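Will a machine ever do my dishes?

February 7, 2018

My dishwasher broke in July and I never got it fixed, so I have had a lot of evenings at the sink to think about this. I mean the part a dishwasher doesn't do, which is everything! Scraping the plates, loading, unloading, finding a spot for the big bowl when the cupboard is already full. If you've been reading this blog since the Minden days you know I will happily talk about chores for as long as anyone will let me.

A reader wrote in to ask if I thought we'd have a kitchen robot in every house soon, and she sent me a brochure from a company called Dritell. Their arm costs more than my car did, and it needs 2 people to set it up. It can lift things much heavier than a stack of plates, and on a shop floor, where the same part shows up in the same spot all day long, I'm sure it earns its keep. I worked one summer at a packing plant in Devstead (years ago, I was terrible at it) and even then there was a machine that closed 800 boxes an hour and never once complained about its feet.

But a kitchen isn't like that. My counter looks different every time I walk into the room. There are bowls inside bowls, a spoon hiding under something, a cup I put down when the phone rang. You and I just reach in and sort it out, usually while thinking about something else. A machine has to work out where one thing stops and the next begins, and then it has to decide how to get hold of it. Take a bowl, which sounds like the easiest thing in the world until you try explaining to somebody how you pick one up.

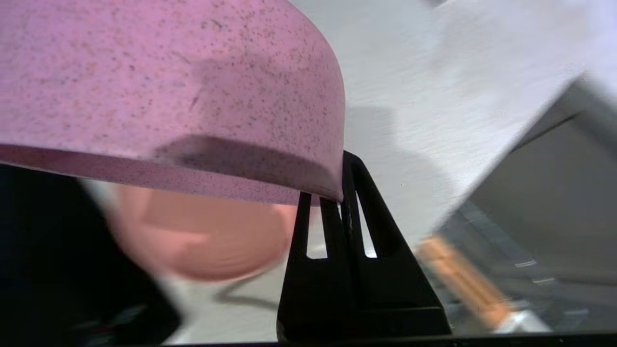 I use my thumb on the inside and my fingers underneath, and I squeeze a bit harder if it's soapy, and I couldn't tell you how much harder. My grandmother's old mixing bowl, the heavy one from the Ķēniņš pottery, I pick up with both hands and a small prayer. I wouldn't hand that one to a robot for 500 dollars. I'd barely hand it to my brother.

So my answer to the reader is no, not yet, though I'd love to be wrong. I'd be happy with one that only put away the plastic tubs and matched up the lids. If you've seen one working in a regular kitchen, please leave me a comment, I read all of them (usually with wet hands).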